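Workfloor > Laundry and Textiles > Kit and Automation

Reading time: 3 minutes

Folding arms at our place, what it's been like

flatiron_58
We've had the two-arm folding stations at Flallstead since July, so I thought I'd write something up as a few of you asked. I'm on the finishing side, hotel and spa work mostly, and I used to fold all shift. Now I look after 3 stations — I load, I check, I pull out the bad ones and redo them. My shoulders are a lot happier. I do miss the chat though, we used to stand four to a table and now we're spread out down the room.

It's slow, before anyone asks. Small cloths are fine, anything big still goes to people. Pink ones from the spa contract, one arm on the cloth:
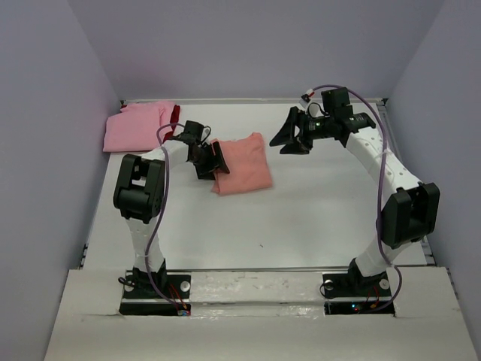 Replies

mangle_and_me
How slow is slow? Cullov put two in and our manager told us 200 pieces a shift. I can do that before my tea break.

flatiron_58
Ours has done up to 200 on a good shift, so your manager isn't fibbing. It runs through the night when there's none of us in, and that's how they sold it to us.

pressroom_pat
"Look after" is doing a lot of work there. Did your pay grade change? Ours didn't. We got the checking and the fault sheets on top, and two leavers weren't replaced. I'd call that a cut, whatever they put on the poster.

flatiron_58
Fair. No change in grade yet, the union's asking. I'd still take it over folding 2,000 flannels by hand, my wrists were going.

mangle_and_me
Don't agree, Pat. Our leavers weren't replaced before the arms came either!

pressroom_pat
Then it's made it easier to carry on not replacing them, hasn't it.

bobbin71
Different question — who does the corners? Van Leeuwen send everything back to us if the edges don't line up and I can't see a machine getting that right on thin stuff.

flatiron_58
I do the corners. Quick tug and a pat before they go on the trolley. Thin stuff we don't give it at all. Ask at Flavar, they've had theirs longer than us.

Contact the moderators | © Workfloor forums | Back to top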